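Visit to the Plorley Resource House: Report for the Membership

In November, members of the Donow Local Learning Society paid a visit to the Plorley Resource House, which lends maps, play materials and household teaching objects to families and small study groups in the district. The visit was arranged at the invitation of the House and took place between ten in the morning and half past three in the afternoon. This report records the main points for those who were unable to attend.

The House occupies a former private residence on the upper side of Pascu Lane. The rooms have been kept at their domestic size and, so far as the fire regulations permit, in their domestic use. Visitors are received in the front hall, where coats are left and the loans register is signed. The register for the current year stood at 217 entries on the morning of the visit. Members were given a printed plan of the building, together with a short statement of the terms on which items may be borrowed.

The ground floor is given over to storage and repair. Wall maps are held in the back room, rolled, in upright bins, each with a numbered tag. The collection comprises 105 maps, the greater part of them school maps acquired when classrooms were refitted. Our hosts explained that rolled storage over many years causes the sheets to keep a curve, and that flattening under boards has been tried with mixed results. Members with experience of paper conservation offered suggestions, which were noted. The repair bench was in use during the morning for the re-backing of a river map on linen.

Adjoining the back room is the toy and game store. Each set is kept in its own box with a list of contents on the underside of the lid, and is checked on return by the borrower and a member of the House together. Losses are few. Small pieces which cannot be matched to a set are placed in a common tray and reviewed twice a year.

After refreshments the party was taken to the upper floor, where the rooms are arranged as places to sit and learn at home. The intention is that a borrower should be able to judge how a large map or a table activity will fit into an ordinary room before taking it away. The room which attracted the most discussion was the one set out around a large map of China. The provinces are shown in strong, clear colours, and the title is in Chinese characters. The map hangs directly above the table, so that a child seated there has it in view throughout.

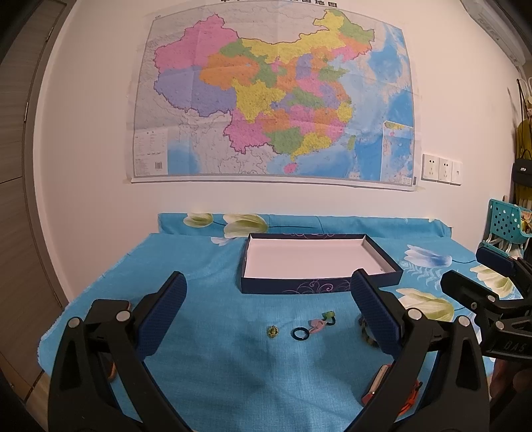
The upper room, with the wall map of China and the covered table.

The table was dressed with a turquoise cloth in a large tulip-like pattern, and a few small toys had been put out on it. Several members remarked on the usefulness of an upturned box lid as a tray for little things of this sort. The point was also made that a boldly patterned cloth, however cheerful, can make small objects harder for a young child to pick out, and our hosts undertook to try a plain one alongside it.

Questions on the map itself were numerous. Members wished to know whether the inset of the South China Sea islands, in the lower right corner, was usual on maps of this kind, and were told that it appears on most of the Chinese sheets in the collection. It was observed that Hainan, near the bottom of the map, is at a convenient height for younger children, while the north-east can be reached by most of them only with a pointer. The House does not supply pointers, but would accept donations.

The afternoon session was held in the reading room and dealt with the terms of lending. Loans are made for six weeks and may be renewed once. Households make up the larger share of the borrowers, with 152 now registered; the remainder are study groups and small schools. A modest deposit is taken on maps and returned in full when the sheet comes back undamaged. The House follows the Zutell system of labelling, under which every item carries a letter for its room and a number for its shelf, and members agreed that this might be adopted with advantage for our own cupboard at Donow.

Some matters for improvement were raised in a friendly spirit. The staircase is narrow, and two members found it difficult. The printed plan does not show the side entrance, which has no step. The hooks in the front hall were insufficient for a party of our size.

The Society records its thanks to the Plorley Resource House for its hospitality and for the care with which questions were answered. A return visit to Donow has been proposed for the spring. Members wishing to borrow from the House may do so on presentation of their Society card.

Related items
Notes on the Storage of Rolled Maps
Visit to the Pascu Lane Allotments
The Donow Cupboard: Revised List of Contents
Zutell Labels: A Short Guide for Members
Spring Programme

Donow Local Learning Society | Contact the Society | Copyright and terms of use | Back to top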